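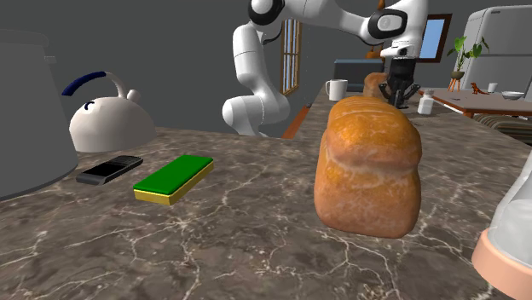

Re: [트로사라 나눔] 저녁기도 때 시편을 어떻게 나눠 읽을까요

여러분 안녕하세요, 답이 많이 늦었습니다. 아이만 형제님 메일은 받은 날 바로 읽었는데, 답을 쓰다가 저장만 해 두고 또 쓰다가 저장만 해 두고 하다 보니 이렇게 됐네요. 그 사이에 라티 자매님이랑 요가 형제님 답장까지 올라와서 처음부터 다시 씁니다. (먼저 쓴 것은 너무 길어서 지웠어요. 이것도 길지만요!)

아래에 형제님 글을 일부 옮겨 놓고 그 밑에 제 생각을 적을게요.

18/07/2020, Aiman Wibisono 님이 쓴 글:
> 화상으로 저녁기도를 바친 지 벌써 여러 주가 되었습니다.
> 모여서 기도할 수 있다는 것만으로도 감사한데, 시편을
> 교송으로 바치는 부분이 계속 마음에 걸립니다. 다 같이
> 마이크를 켜면 소리가 밀려서 서로 다른 절을 읽고 있고,
> 한 사람만 켜면 나머지는 듣기만 하게 됩니다.
>
> 제 제안은 두 가지입니다.
> 첫째, 시편마다 선창자 한 명과 응답자 한 명을 미리 정한다.
> 둘째, 성가는 당분간 빼고 찬미가 가사를 낭송한다.
>
> 그리고 후렴을 매 절마다 반복할지, 처음과 끝에만 할지도
> 정했으면 합니다. 지금은 인도하는 분마다 달라서 새로 오신
> 분들이 당황하시는 것 같습니다.

우선 첫째 제안은 저도 찬성이에요. 지난번 제가 인도하던 날 시편 둘째 편에서 완전히 엉켜 버린 것 기억하시죠? 저는 왼쪽 편을 읽고 있는 줄 알았는데 리잘 형제님은 제가 오른쪽이라고 생각하셨고, 결국 둘이 같은 절을 반 박자 차이로 읽었어요. 끝나고 남편이 옆방에서 무슨 돌림노래를 하느냐고 묻더라고요. 선창자와 응답자를 정해 두면 적어도 그런 일은 없을 것 같습니다.

다만 응답자가 꼭 한 명이어야 할까 싶어요. 마이크는 응답자 한 분만 켜시되, 나머지 분들도 각자 집에서 소리 내어 같이 읽는 걸로 하면 어떨까요? 제가 그렇게 해 봤거든요. 마이크를 끄고 응답자 목소리에 맞춰서 작게 읽으면 성당 뒷자리에 앉아 있을 때랑 기분이 꽤 비슷합니다. 듣기만 할 때는 자꾸 딴생각이 났는데 (저녁 반찬 생각이요...) 소리를 내니까 훨씬 낫더라고요. 시작할 때 인도자가 이 말씀을 한 번씩 해 주시면 새로 오신 분들도 편하게 따라 하실 거예요.

둘째 제안, 성가를 빼자는 건 조금 망설여져요. 소리가 밀리는 건 저도 알지요. 그래도 찬미가를 낭송만 하고 넘어가니까 기도가 시작됐는지 안 됐는지 모르게 시편으로 들어가 버리는 느낌이에요. 세티아완 피정의 집에 갔을 때 수녀님들이 첫 찬미가를 아주 천천히, 반주도 없이 부르시던 게 저는 아직도 생각나거든요. 그때 이다야 자매님이 제 옆에 계셨는데 둘 다 책장 넘기는 것도 잊고 있었어요. 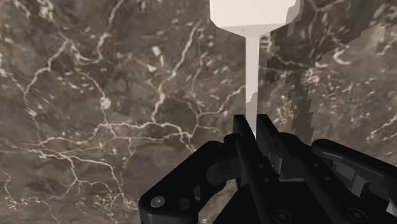

그래서 제 생각에는 한 분만 마이크를 켜고 첫 찬미가 1절만 불러 주시면 좋겠어요. 2절부터는 다 같이 마음으로 이어 가도 되고, 잠깐 침묵해도 되고요. 노래 부르기 부담스러운 분이 인도하시는 날에는 낭송으로 하시면 됩니다. 꼭 매번 같아야 한다고는 생각하지 않아요. 6월에 라티 자매님이 불러 주신 날 채팅창에 감사 인사가 쭉 올라왔던 걸 보면 저만 그런 마음은 아닌 것 같고요.

후렴은요, 처음과 끝에만 하는 쪽에 한 표 드립니다. 매 절마다 하면 참 아름답지만 화면으로는 숨이 차요. 특히 긴 시편은 후렴을 찾느라 책을 앞뒤로 넘기다가 정작 본문을 놓칩니다. 대신 끝 후렴 다음에 침묵을 좀 넉넉하게 두면 어떨까요. 지금은 침묵이 조금만 길어져도 누가 연결이 끊긴 줄 알고 "들리세요?" 하시잖아요. (네, 저도 그랬습니다.) 인도자가 기도서를 덮었다가 다시 펴는 걸 신호로 삼자고 요가 형제님이 쓰셨던데, 그 방법 저는 아주 마음에 들어요.

책 이야기가 나온 김에 하나 더요. 가지고 계신 기도서 판이 서로 달라서 쪽수를 불러 드려도 소용이 없을 때가 있어요. 제 책은 연중 저녁기도가 476쪽에서 시작하는데 이다야 자매님 책은 808쪽이래요. 그러니 쪽수 말고 "몇째 주간, 무슨 저녁기도, 시편 몇 편" 이렇게 불러 주시면 좋겠습니다. 책이 없는 분들께는 제가 본문을 정리해서 전날까지 보내 드릴게요. 글자 크기는 14로 맞춰 놓았는데 더 크게 보셔야 하는 분은 저한테 따로 말씀해 주세요.

청원기도 때 병자들 이름을 부르는 것도 잠깐 말씀드리고 싶어요. 지난번에 어느 분이 이름과 함께 병명까지 자세히 말씀하셨는데, 좋은 마음으로 하신 건 다들 알지만 가족분들이 원하셨는지는 알 수가 없잖아요. 저희 어머니 편찮으실 때 생각이 났어요. 어머니는 기도는 받고 싶어 하셨지만 어디가 아픈지 교우들이 다 아는 건 싫어하셨거든요. 세례명만 부르고 "하느님께서 아시는 모든 어려움을 위하여" 정도로 하면 충분하다고 생각합니다. 더 나누고 싶은 분은 기도 끝나고 남아서 이야기하시면 되고요. 그 시간이 저는 참 좋더라고요, 차 한 잔씩 들고 앉아 있는 거요.

아 그리고 리잘 형제님이 성경 소구 뒤에 짧은 묵상을 넣자고 하신 것은, 넣되 5분을 넘기지 않았으면 해요. 형제님 묵상이 길다는 뜻은 절대 아니고요!! 제가 맡으면 길어질 게 뻔해서 미리 저를 묶어 두는 거예요. 사순 때 제가 돌아온 아들 이야기로 어디까지 갔는지 다들 기억하실 겁니다. 묵상 없이 말씀만 한 번 더 천천히 읽는 날이 있어도 괜찮을 것 같고, 특히 아이들이 같이 앉아 있는 집은 그게 더 나을 수도 있겠어요.

아직 못 정한 건 마침 성모 찬송을 라틴어로 하느냐 우리말로 하느냐인데, 이건 요가 형제님과 라티 자매님 의견이 반대라서 저는 일단 가만히 있을게요. 둘 다 좋아해요. 정해 주시는 대로 본문에 넣겠습니다.

다음 모임 인도는 아이만 형제님이고 선창은 이다야 자매님 맞지요? 아니면 알려 주세요. 응답은 다른 분이 안 계시면 제가 할게요. 이번에는 오른쪽 편인 것 확실히 표시해 두었습니다.

모두 건강하시고, 저희 어머니 기일 미사에 기도 보태 주신 분들께 늦었지만 감사드려요.

마리아 드림

추신: 지난번 말씀드린 초록색 표지 성가집, 찾았어요. 피아노 의자 안에 있었습니다. 필요하신 분은 악보 사진 찍어 보내 드릴 테니 제목만 적어 주세요.

이 모음의 최근 글
- 저녁기도 때 시편을 어떻게 나눠 읽을까요 (Aiman Wibisono)
- Re: 저녁기도 때 시편을 어떻게 나눠 읽을까요 (Ratih Mangundap)
- Re: 저녁기도 때 시편을 어떻게 나눠 읽을까요 (Yoga Purba)
- 성경 소구 뒤의 짧은 묵상에 대하여 (Rizal Tjoa)
- 세티아완 피정의 집 소식 나눕니다 (Hidayah Hartono)
- 마침 성모 찬송, 라틴어와 우리말 (Yoga Purba)
- 기도서 남는 것 있으신 분 (Hidayah Hartono)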